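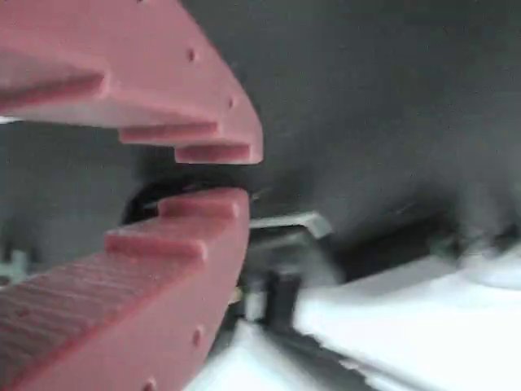
Ertuğrul Karaca reckons a dark wood-grain tabletop should never see anything stronger than dish soap, and that oil is wasted unless the wood is bare.

I have the Jika table, bought second-hand for $177, and I don't know if the top is real wood or a printed finish. It goes dull in patches after I wipe it, and crumbs and dust show up on the dark colour straight away. Is there a way to tell what the surface is, and what should I clean it with?

Greer Aitken
January 24, 2021
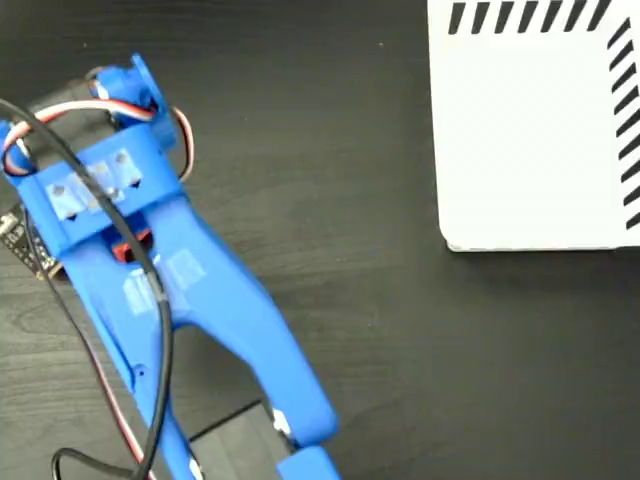 Answers

Ertuğrul Karaca
Look underneath and at the edges. If the grain carries on over the edge and into the end, it's probably solid. If it stops at a seam, it's veneer or a printed top. Either way, use a damp microfibre cloth with a drop of dish soap, then a clean damp cloth, then dry it along the grain. Dull patches are usually leftover soap or spray polish. It can take up to 4 goes to get old polish off.

Flindum
I just use vinegar and water on mine, seems fine. Coasters help.
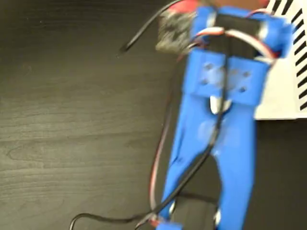
Dark tabletop with wood grain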